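Corkeo two-arm bench kit — pre-purchase safety checklist with comments
Filled in by Urszula Rutkowska, Trultutside workshop
14 shares | 3 comments

1. Mounting. PASS. Both arms bolt to base plates on one aluminum rail. I leaned on each one hard and got no movement. Recheck the bolts after the first 30 hours, whatever the manual says about "maintenance free."

2. Emergency stop. FAIL as shipped. The button comes on a cable too short to reach the operator's chair. Corkeo sells a longer one separately. A stop button should not be an upsell.

3. Power-loss behavior. COMMENT. The brochure says the arms "settle gently." Mine dropped. Keep hands out and nothing fragile under the wrists.

4. Pinch points. COMMENT. The big elbow joints are the worry, more than the gripper jaws. There is no warning label on either elbow. Add your own.

5. Cable routing. PASS, grudgingly. The purple cables are held to the links with small white ties and loop well above the grippers. That is a lot of slack — fine at low speed, and I would want proof before running faster.

6. Exposed wiring. FAIL. Red and yellow leads hang below the bases, and there is a bare circuit board on the rail between them.

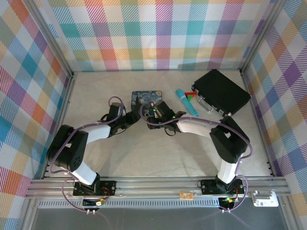
A cover plate would fix most of it. Chantharasri includes one with their kit, and I can't see why Corkeo doesn't.

7. Small-object handling. NOT RATED. The sales page promises 3000 picks without a fault. I asked for the log and got a video.

8. Walls and floor. PASS. Nothing sharp on the framing corners.

Result: 2 fails, hold the order. Retest Thursday if the longer stop cable arrives.

Comments (3)

herneck_dan: We had the same drop on power loss. Support told us to put foam down.

Pilar T.: Did you ask about the service plan? They quoted us 2000 a year and couldn't say what it covered.

U. Rutkowska: I asked. Same answer — still waiting for it in writing.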